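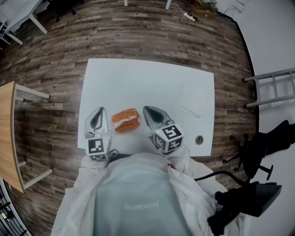 A hand-held gripper with marker cubes behind its fingers, open on either side of an orange-and-white test piece at Skanivard.

Skanivard has changed the way it looks after the hand-held grippers used in its Devstead cell, with a fixed check of fingers, marker cubes and cabling before each block of work. The new routine took effect on Jun 3, 2022.

The check replaces a monthly inspection that had been in place since November. Under the old schedule, a finger that had crept out of line could stay in service for weeks, and recordings made with it had to be sorted out afterward. Of 675 recordings reviewed this spring, 151 were set aside for marker errors, according to the company. Most were traced to cubes that had shifted on their mounts.

"The cube and the finger have to move as one part," said Kwan-ho Lau, who runs maintenance for the cell. "If there is play between them, the position you calculate belongs to the cube and the jaw is somewhere else."

The routine has nine steps. The operator first closes the fingers on a gauge block and compares the tips. Each cube is then pressed by hand from two sides to find any play. Marker faces are wiped with a dry cloth, and a face with a scratch across a black-white border is replaced. Solvent is no longer allowed on the markers.

Inner pads are inspected for glaze and lifted edges. Soft test pieces leave residue on the pads, and Skanivard now swaps both pads together so that grip stays even from left to right. The cable is checked last, at the connector and at the strain relief, with the gripper moved through its full working reach.

A complete check takes 17 minutes. Replacement pads and mounts come from Clurkent, which also supplied a stiffer cube mount with two screws in place of one. The older mounts will be used up on training units.

Lau said the cell lost over a day of work in the spring to a single cracked mount. Check sheets are kept with each gripper, and a unit without a signed sheet stays on the rack.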